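Pirihi block pushing – student project, Plurgate robotics club

Episodes from our tabletop pushing task.

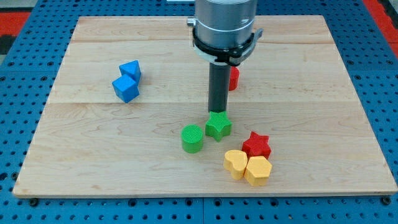 Arm with the rod tool over the board, blocks in mixed positions.

Contents
153 episodes, split into 5 folders by target block. Each folder has a notes.txt with the start layout and who was driving.

Known problems
2 episodes in folder 4 have no joint log. Use them for video only. Block names changed in February – older notes say "round" where newer ones say "cylinder".

Use
Free for class work. Please don't repost the raw files. Questions and missing files go to Edit Kovács.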